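Section 4. Installing and Replacing Storage Drives

4.1 Scope of this section

This section covers the installation, replacement and initial set-up of storage drives in Olon desktop tower computers supplied through the Somogyi office. It applies to all staff who have been approved to open a computer case. Staff who have not been approved should submit a service request and should not continue past Section 3.

The procedures below assume that the computer runs the standard Zondex backup client. If the client is not present, install it as described in Section 2 before any drive is removed.

Caution: Replacing a drive without a verified backup may lead to permanent loss of data. The service desk cannot recover files that were stored only on a drive that has failed.

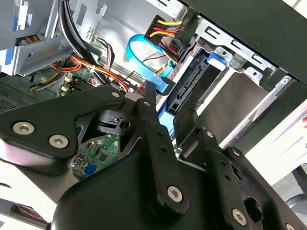 Prepared by Aminu Ezeani
Technical review: Barnabás Pap
Revised December 3, 2018

4.2 Before you begin

Confirm that the replacement drive is on the approved list. Drives of 500 GB and 2000 GB are approved for general office use. Other sizes require written permission from the head of the department, and a copy of that permission must be attached to the service request.

You will need the following items:

- A Phillips screwdriver of the correct size
- A grounding wrist strap
- The replacement drive, sealed in its antistatic bag
- A blank drive label
- The asset record form (Form 121)

Do not open the antistatic bag until you reach step 6 of Section 4.4. Drives should be left in the work area until they have reached room temperature, particularly in January, when deliveries may have spent the night in an unheated vehicle.

4.3 Backing up the existing drive

1. Sign in to the computer with an account that has administrator rights.

2. Close all open programs. Ask the regular user of the computer to confirm that no unsaved work remains.

3. Open the Zondex client and select Full Backup. An incremental backup is not acceptable for this procedure, even if a full backup was completed earlier in the same week.

4. Choose the department's network folder as the destination. Do not use a personal memory stick or a folder on the drive that is being replaced.

5. When the backup has finished, select Verify. The client compares the stored files with the originals and displays a result.

6. If the result is Passed, write the backup reference number on Form 121. If the result is Failed, repeat steps 3 through 5 once. After a second failure, stop work and contact the service desk.

Note: Files kept only on the desktop are included in a full backup. Files in the Recycle Bin are not. Users should be told this before the backup begins.

4.4 Removing and replacing the drive

1. Shut down the computer from the operating system. Do not hold down the power button to turn it off.

2. Switch off the power supply at the back of the case and unplug the power cord. Disconnect the monitor, network and other cables, noting the position of each.

3. Place the tower on a stable, flat surface. Remove the side panel and set its screws aside in a container.

Caution: Put on the grounding wrist strap before touching any part inside the case. Do not wear the strap while the power cord is connected.

4. Disconnect the data cable and the power cable from the drive. Grip each cable by its connector and pull straight back. Pulling on the wires may damage the connector.

5. Release the drive caddy and slide it out of its bay. If it does not move freely, check that both latches are open - force should not be used at any point.

6. Remove the old drive from the caddy. Open the antistatic bag and fit the new drive in the same position, with its connectors facing the same way as those of the drive it replaces.

7. Slide the caddy back into the bay until both latches close. Reconnect the power cable first and the data cable second.

8. Check that no cable touches a fan, and that no tool or loose screw has been left inside the case.

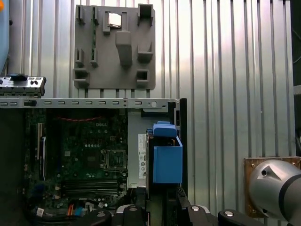

9. Refit the side panel and tighten its screws by hand. Reconnect the external cables in the positions noted in step 2, connecting the power cord last.

10. Switch on the power supply and start the computer.

4.5 Setting up the new drive

1. Enter the system setup screen and confirm that the new drive is listed. If it is not listed, shut down, unplug the power cord and check both cable connections.

2. Start the computer from the Olon recovery disc and select New Drive. Follow the directions on the screen until the operating system has been installed.

3. Install the Zondex client and select Restore. Enter the backup reference number from Form 121.

4. Leave the computer connected to the network until the restore is complete. Large backups may need to run overnight, and the regular user should be given a temporary workstation for this period.

5. Ask the regular user to sign in and open several files from different folders. Both parties should sign Form 121 once the user is satisfied.

Note: Network printers are not restored by the client. They must be added again as described in Section 6.

4.6 Handling the old drive

Old drives remain the property of the department until they have been erased or destroyed. They must not be reused in another computer, given to staff or placed in ordinary waste.

1. Write the asset number and the date of removal on the drive label and attach the label to the drive. Do not cover the manufacturer's serial number.

2. Place the drive in an antistatic bag and store it in a locked cabinet for eight weeks. Should any restored file prove to be missing or damaged, the drive may be signed out during this period by the service desk only.

3. At the end of the storage period, transfer the drive to Prustach for destruction. Obtain a signed receipt showing the serial number.

4. Attach the receipt to Form 121 and send both to the records office. A service request may not be closed until the completed form has been received.

Caution: A drive that contains personnel or payroll records must be handed over in person. It may not be sent by internal mail - this applies equally to drives that are believed to be unreadable.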